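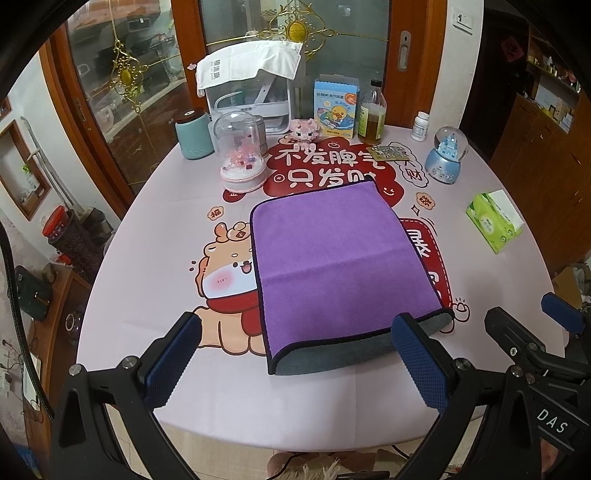
Table Linen and Cleaning Cloths: Revised Laundering Guidance

Member houses are advised that the guidance on the care of table linen and microfiber cloths has been revised and takes effect on 15th April. It replaces section 14 of the Housekeeping Handbook and applies to all dining rooms, day rooms and guest lounges at Briltow and Matham.

Microfiber cloths are to be washed separately from cotton items. Lint from towels and tablecloths collects in the fibers and reduces the ability of the cloth to pick up dust and grease. Fabric softener and chlorine bleach must not be used on microfiber at any time. Cloths should be dried on a low setting or hung in the linen room overnight.

Printed tablecloths should be turned face down before ironing and stored rolled where space allows. Stains from tea, coffee and fruit juice should be blotted and rinsed in cool water as soon as the table has been cleared. Items that remain marked after two washes are to be set aside for inspection and should not be returned to the dining room.

Houses are reminded that cloths used in kitchens and washrooms may not be used on dining tables. The color assigned to each area is shown on the chart inside the linen room door. Replacement charts may be requested from the Lahlou Building.

A training session for housekeeping staff will be held at Matham in August. Places are limited to 73, and supervisors are asked to submit names through their house office. Questions concerning the revised guidance should be addressed to Jean Rennie, Household Services, extension 227.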